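Eating together again - notes, 25/02/2026

Thank Zokach for the room. Keep it short, ppl want lunch.

Start with the survey. 1048 asked, 734 eat most evening meals alone or in front of a screen. Pause there. Let it sink in.
Not a telling off. Shifts, buses, homework, tired. Say that early.
Own story: Dad's late shifts, tea at nine, all of us waiting. 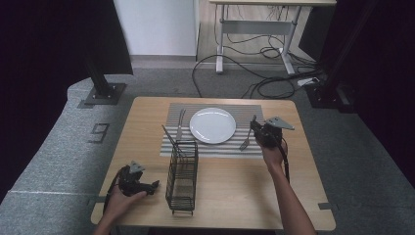

One plate, one striped mat

Then the Varnine trial. 400 households, one shared meal a week, any day. No recipes given out. 80 dropped out before December - be straight about it, dont skip.
What the rest told us: talk came slowly, first weeks awkward. Food mostly toast or soup. Fine.
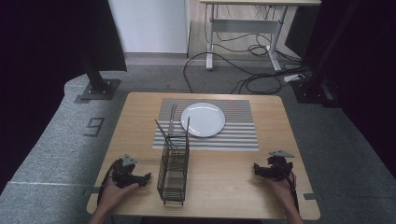

What got in the way

Phones, less than expected. Start times, much more. Teenagers hungry at four, parents home at seven.
Ask room: who eats last in your house?

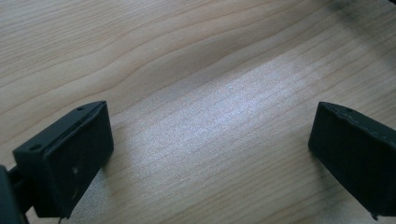 Hsiu-ying Siu told us a fixed night never worked for her, Sunday breakfast did, and could we please stop saying dinner. Fair point. Change teh title for next time.

Questions. Sign-up sheet by the door.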